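Custudine Two-Arm Bench — Whiteboard Module

The Custudine bench is the teaching cell used in the Orau robotics club and its April competition. Two arms share one enclosed work surface and one front rail. The whiteboard module adds a small board, a red marker and a layered eraser, together with the task sheet for bimanual wiping.
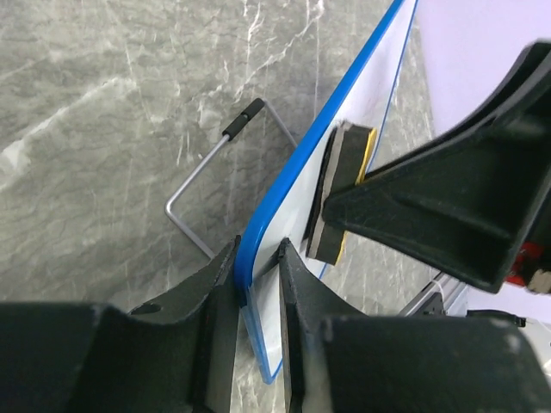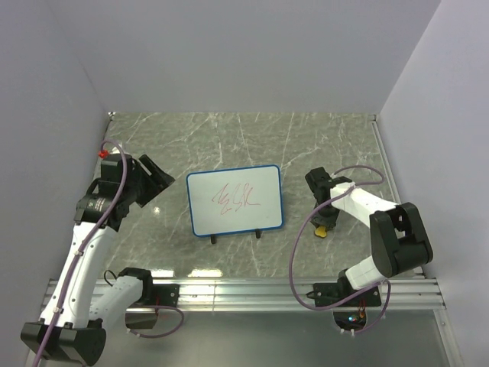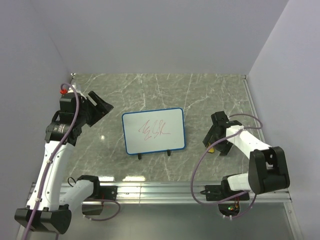

Task sheet

One arm holds the board by its rim. The other picks up the eraser and brings it against the writing face. Students write both motions as separate programs and join them at a single wait point. Teams may choose which arm does the holding.

Clamping force on the board side is set in software and should be kept low — the rim marks easily. The wiping arm runs in compliant mode only. Norbert Bognár's notes on tuning the compliance are supplied with the module.

Supplied

Whiteboard with blue border and feet
Layered eraser
Red marker, dry-wipe
Printed task sheet and scoring form
Spare finger pads

Settings

Default joint speed: 42 per cent
Log length per run: 1,000 samples
Part number: 401

Cable ties on the forearms must be checked before each session. A tie that has slipped towards the elbow will pull the cable tight when the arm is extended.

The scoring form was revised by Wiebke Sperling and replaces form 123. Older forms are not accepted at the competition. Questions on scoring go to Fathima Samarakoon at the club.

Page last changed 25/02/2021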